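Koltville Mural Records: data card
Version 2, updated March 21, 2023

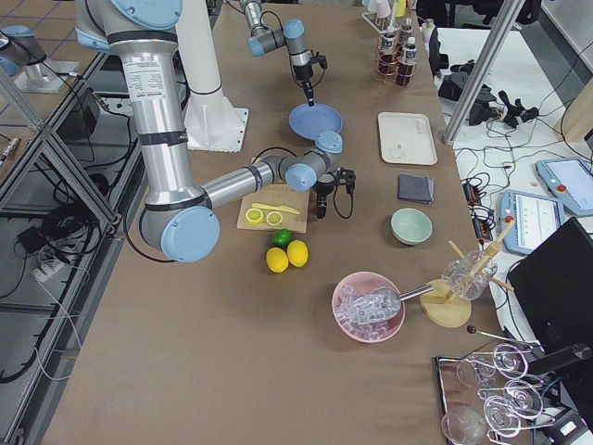

Harish Rawat wrote after the first release that the condition field was useless to him, as "fair" had been applied both to walls with light fading and to walls where half the paint was gone. The field is now split into fading and loss, each graded from 0 to 4. Old grades are kept in condition_v1.

Contents
The set holds 900 records of painted walls in Koltville, one record per wall. A wall painted over and then painted again gets a second record, linked through the field prior_id. Studio works, posters and shop signs are left out. Signs lettered by hand directly on brick are in if they include a figure.

Files
walls.csv: one row per record
artists.csv: names and known aliases
photos/: 2800 JPEG files, named by wall id and year
notes.txt: corrections since version 1

Fields
wall_id: integer, not reused
street: name as on the city map
artist_id: blank if unsigned and not claimed
year_painted: four digits, or blank
surface: brick, render, concrete, wood, other
fading, loss: 0 to 4
status: visible, covered, demolished

Known problems
Year is missing for most walls in the Skarker yards. Ismail and Vetlow signed several walls jointly; these are listed under both names in artists.csv and under the first signature in walls.csv. Record 1795 has the wrong street and will be fixed in September. Photos taken at night were graded from daylight photos of the same wall where one existed.

Use
Records may be reused with credit. Photos show works still under the artists' copyright, so ask the artist before printing them. Send corrections with the wall id in the subject line.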